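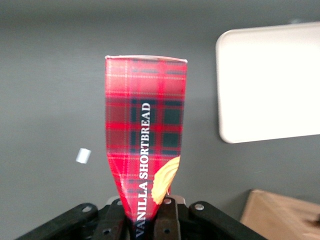 Dong-hyun Yeo disagrees that the arm has made the job easier. It has made the job different, he says, and the people who sign for the equipment tend to write down the first when they mean the second.

News Sectors Warehousing Events Jobs Subscribe Contact

Sectors > Warehousing > Interviews

Shared 3 times | 0 comments

Tuesday, June 29, 2021

Yeo is shift lead for mixed-case picking at Skurside, the ambient grocery depot run by Trallunora. The depot packs small orders for cafés, farm shops and hotel minibars: tea, biscuits, jam, crackers, single packets of most things. Until March all of it was picked by hand. One packing lane now has a robot arm with a two-finger gripper, supplied and maintained by Ionescu and driven by the depot's existing order software, Werkero.

The lane handles cartons and boxed goods only. Bags, jars and anything shrink-wrapped stay with the hand pickers. Yeo says the split was settled in the first week and has hardly moved.

"A carton has flat sides and it keeps its shape if you are gentle," he says. "A bag of crisps is a different shape every time you look at it. We tried. I would not say we tried for long."

Of the 1122 product lines held at Skurside, 400 are cleared for the arm. Clearing a line means that someone on Yeo's team has entered its size and weight, set a grip force, and watched it go through a test batch. The supplier provides starting values by carton type. Yeo describes those values as usable for heavy board and too high for thin board.

"Biscuits were the ones that taught us," he says. "Tall thin box, light card, and the contents break. If the force is set for a box of tea bags, the panel creases. The biscuit may be fine inside but a farm shop will send it back, because they sell it as a gift. So shortbread has its own setting. Most of the biscuit range has its own setting now."

The setting is not just a force. It also includes where on the pack the fingers close. A tall carton held near one end can be set down upright in a narrow gap, but it will swing if the arm moves at full speed. Held at the middle it is steadier, and the fingers then need clearance on both sides when it reaches the order box. Yeo's team chose the end grip for upright packs and accepted a slower move.

"You give up a little time on each one," he says. "The alternative is that it knocks the pack next to it, and then a person has to walk over. The walk costs more than the slow move."

That walk is the part of the job he returns to most often. Before March, a picker at Skurside spent the shift moving along the racking with a trolley. On the arm's lane the goods come to a fixed point, and the person assigned to it loads the infeed, clears faults and checks finished orders. There is less walking in total, but it comes without warning.

"With a trolley you set your own pace," Yeo says. "On the lane you stand, and then you are needed, and then you stand again. Some people like it. Two of mine asked to go back to the trolleys inside a fortnight and I let them."

He now limits a turn on the lane to 3 hours. This was his decision and does not appear in the supplier's guidance. He had noticed that faults were being cleared more slowly late in the shift, and that people were reaching for the reset before they had looked at the cause. With shorter turns, he says, they look first.

Asked whether anyone has lost work, he answers in terms of the rota. Headcount on the mixed-case floor is what it was in February. Agency cover, which used to come in for the weeks before holidays, has been cut, and he expects it to be cut further. He does not describe this as no change.

"The agency people were people," he says. "I knew a good number of them by name. They are not in the headcount, so they don't show up as lost."

Pay on the lane was a point of argument through the spring. Setting up a product line is skilled work, and at first it was done by whoever had a quiet half hour, on a picker's rate. Trallunora has since created a setter's grade, with a short course run by Ionescu and a higher hourly rate. Yeo asked for it to be open to hand pickers before it was advertised outside, and it was.

He is less satisfied with the reporting. Werkero logs every failed pick against the lane operator who is signed in at the time. A failed pick can follow from a badly loaded infeed, but it can also follow from a wrong setting, a crushed carton from the manufacturer or a label curling off. The log treats them all alike.

"If you read it cold, you would think some operators were poor," he says. "Then you find they were signed in when a bad pallet came through. I add a note by hand. I would like there to be a field for it – I have asked for the field."

Trallunora's target for the lane is 500 picks an hour. Yeo declines to say how often it is reached, and says the number matters less to him than how it is used. A carton range with few sizes will run quickly. A hotel order with one each of many items will not, and he would like the target to take account of the order type.

There are plans for a second arm. Yeo has asked for changes to the layout before it arrives: the fault lamp moved to where the operator can see it from the infeed, a stool at the checking point, and the spare fingers kept at the lane. At present they are in the engineers' store, which is locked at night, and the late shift has to ring for a key.

He has also asked for the setters to be shown new packaging before it goes live. Manufacturers change a carton without notice, sometimes by a few millimetres and sometimes only in the thickness of the card. A hand picker adjusts without thinking about it. The arm uses the stored value until somebody edits the record.

"The buyers know months ahead," Yeo says. "They get the samples. They could walk one down the stairs."

The first meeting between buyers and setters is booked for after the summer stock count. Yeo says he will bring the creased boxes.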